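Start grouting once the tile adhesive has cured overnight. The steps are the same for floors and walls.

Vacuum the joints first, then run a damp sponge over the tiles. Measure 275 ml of clean water into a bucket, add 1 kg of Falineo grout powder and stir until the lumps are gone. Let it stand for five minutes and stir again.
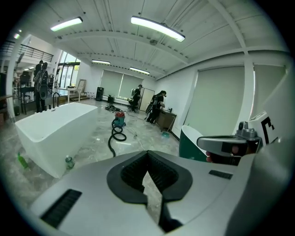

Work in small areas, starting at the wall farthest from the door. Hold the float at an angle and push the grout into the joints diagonally. Keep a shop vacuum on the floor of the room, like the one in the photo, and pick up dry crumbs before you move on. Leave the joint around a bathtub empty; it gets silicone later.

After 20 minutes, wipe with a barely damp sponge and rinse it often. Polish off the haze with a dry cloth.

**Coverage:** one 5 kg bag did 110 square feet of large floor tile for us. Small wall tile uses more.

Wait until the next day before you apply the silicone.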